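Cutbridge Ancient History Reading Circle: minutes, Feb 25, 2024
Typed up by me, from my own scrawl, so shout if I got you wrong!

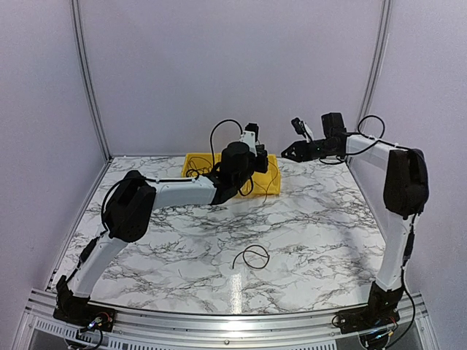

So which book are we doing next? We're going with the Vimstead companion to the reign of Hadrian, all 920 pages of it, and we'll read only the first 4 chapters before we meet again.

The December minutes were read and passed, with one fix (I'd put Trajan's death in the wrong year, sorry).

Most of our time went to finishing the Cosgrove translation of Suetonius. I loved it, and I said so at length. A few of you thought the notes were thin, especially on Domitian, and I'll give you that the stuff on his building program gets one lonely line. We went back and forth on whether Suetonius even liked any of the men he wrote up. Titus, maybe? The page everyone wanted to talk about was 289, where the translator turns a pretty rude joke into something you could read to your grandmother. We compared it with the older version and the older one is funnier.

Then there was a long detour into whether Tacitus is worth trying in Latin. Two of us say yes, the rest looked tired. I'm happy to put together a short passage from the Agricola with a word list, and anybody who hates it can go back to English with no hard feelings.

Money: the Vimstead book is $35 used, a lot more new. The library will lend us one copy. Please don't write in it (you know who you are).

Still to do: I'm asking the library about their map of Roman Britain, and I need somebody else to bring the timeline handout, as my printer is dead again. We ran over and skipped the talk on coin portraits, so that goes first next time.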